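Lecture 5: Collecting Demonstrations for Two-Arm Tasks
Course notes, April 2019

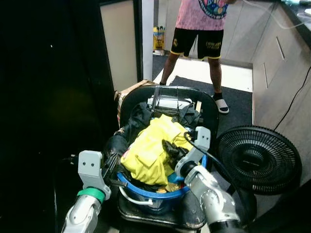 A demonstration is one recorded attempt at a task, stored as paired observations and arm commands. The Merendale set has 2,624 of them, of which 439 are held out for testing. Cloth is a hard case – its state cannot be written down as a single pose. With a gripper at each side of a blue basin and a crumpled yellow garment over darker items, much of the load is hidden from the head view.

Label each attempt before starting the next. Keep failed attempts, but store them separately.

Reading: Lahtinen notes, section on action timing.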